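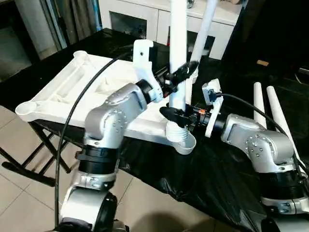
Software engineer, two-arm planning and control

Home | Projects | Jobs | Contact

Van Hecke wants someone to look after the software behind Korko, our two-arm assembly project. The current task is stands: white poles, a three-pronged base, a ribbed collar. One gripper holds the pole, the other works down by the collar, and the planner has to keep both arms out of each other's way.

We have seen plenty of demo videos and believe few of them. You should be the sort who asks how many runs were thrown away. You will own the planner and the logging – both need work – and share perception with the Zuvska team. C++ and Python needed. A paper is fine, a bug you tracked down is better.

Fixed term, 23 months. Send a CV and one page on something that failed, quoting ref. 1234, by 10/02/2023.

Print this page | E-mail this page

Related jobs
Test engineer, Prerine
Perception developer, Zuvska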